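Print | E-mail

Shared Storage: Revised Arrangements for Room 211

The reorganization of shared storage in Room 211 of the Herura building is now substantially complete. Departments that keep supplies in the room are asked to read the following notes before their next visit, as several shelves have changed use and the procedure for borrowing containers has been revised.

The room had been in general use for nine years without a written plan. Shelf space was taken up as it became free, and containers were moved between departments with no record of where they had gone. The Office of Facilities and Supply opened its review in the spring, after the Ploldale annex gave up its own storeroom and transferred its stock to the main building. The amount of material held in Room 211 nearly doubled as a result, and staff reported having to lift out several containers to reach the one they had come for.

Shelving

The blue metal units have been kept. An inspection found the uprights and cross braces sound, and there was no case for replacing them. Two units that had been standing apart are now side by side along the white wall, with the access aisle in front of them kept clear for the full length. The slotted uprights allow shelf heights to be changed, but departments are asked not to make changes themselves. Requests should be sent to the supply desk, which will arrange for the shelf to be emptied first and for the clips to be checked afterward.

Lower shelves are reserved for containers. Long or awkward items, such as brackets, rails and display fittings, may be placed on an upper shelf provided that no part of them projects into the aisle. Top shelves should not be used for anything that has to be taken down daily. Loose fasteners and other small parts must be placed in a closed container and labeled before they are brought into the room. The floor is carpeted, and dropped screws are very difficult to find.

Containers

Plastic bins in white and blue are available to all departments. Color has no bearing on ownership. The earlier practice, under which blue bins were understood to belong to the Tesfamariam wing, has lapsed, and any remaining labels to that effect should be removed. Empty bins of the same size should be nested and returned to a lower shelf. Crates do not nest with bins and should be kept on their own base. A crate placed over a bin tends to tip, and the bin underneath is then overlooked by the next person who needs one.

Full bins are a separate matter. They may be stacked only when both have lids, and the heavier of the two goes at the bottom. The label is to face the aisle and should give the department, the contents in a few words, and the month in which the bin was packed. Handwritten labels are acceptable if they can be read from a standing position.

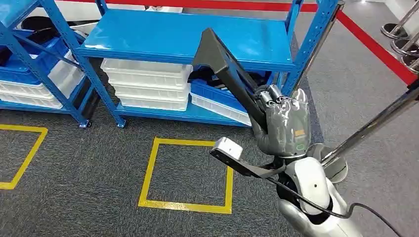
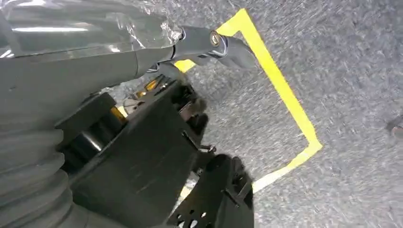

Bezawit Mekonnen wrote to this office in October to ask whether departments with seasonal material could be allowed a fixed shelf. Her point was that a bin which is opened twice a year is treated by everyone else as abandoned, and that on two occasions she had found hers emptied and put back with the spares. She added that she would gladly give up some space in exchange for knowing where her things would be in March, and that she suspected other departments felt the same.

The office considers this a reasonable request. Beginning with the new arrangements, each department may register one shelf section for seasonal or infrequently used material. The section will be marked at the upright with the name of the department and will not be reassigned during the year. Registration lasts 12 months and may be renewed by telephone. Departments that register a section are expected to keep all of their seasonal material there, including anything now held under desks or in corridors.

Sections will be assigned in the order in which requests are received. Where two departments ask for the same section, preference will be given to the one with the heavier contents if the section is a low one. Getachew Nigatu has agreed to settle any remaining questions of placement, and his decisions will be posted on the inside of the door.

Unlabeled Material

During the review, a quantity of material was found that could not be matched to any department. It includes picture-hanging hardware, table skirts, a box of name-badge holders, several extension cords, and the parts of a folding lectern without its base. Also found were two cartons of Furkeo binders, apparently never opened, in the old size that does not fit the present filing cabinets. Any department able to use the binders is welcome to them.

The remaining items will be held for 30 days from the publication of this issue. Anything not claimed in that time will be offered to the Ploldale annex and then discarded or recycled as appropriate. Extension cords will not be offered and will be discarded unless the owner can show that they have been tested. To claim an item, please call extension 3429 and describe it before coming to the room.

Access and Hours

Room 211 remains open to staff during normal building hours. Deliveries will be accepted in the mornings only and should be put away on the same day. Cartons left in the aisle overnight will be moved to the loading area, where the office cannot be responsible for them. Departments expecting a large delivery should give notice so that shelf space can be set aside. Where a delivery will not fit, the supply desk will try to find temporary space in the Tesfamariam wing, although this cannot be promised in the fall.

The sign-out sheet has been moved from the desk to the inside of the door. It is to be used for empty bins and crates as well as for shared supplies. Please enter the number taken, and strike out the line when they come back. Containers needed for longer than one term should be ordered through the usual purchasing form and not drawn from the shared stock.

Several departments have asked whether food may be kept in the room. It may not. This applies equally to coffee, sealed or otherwise, and to candy bought for events. Cleaning fluids are also excluded and belong in the locked cabinet on the ground floor. Batteries may be stored in their original packaging only.

Step Stools

One step stool is assigned to the room and should not leave it. A second has been requested. Until it arrives, staff who need an item from a top shelf while the stool is in use are asked to wait. Shelves and crates are not to be climbed on, and the cross braces at the sides of the units are not footholds.

Remaining Work

Shelf labels are still to be printed for the section nearest the door, and the list of contents posted there should be treated as provisional. A corrected list will be distributed once all registrations have been entered. Departments that have moved offices in the past year should confirm that the supply desk has their current location.

Questions about shelf registration should be directed to Getachew Nigatu, Office of Facilities and Supply, extension 3429. Requests for changes in shelf height may be left at the same number.

Print this item | E-mail this item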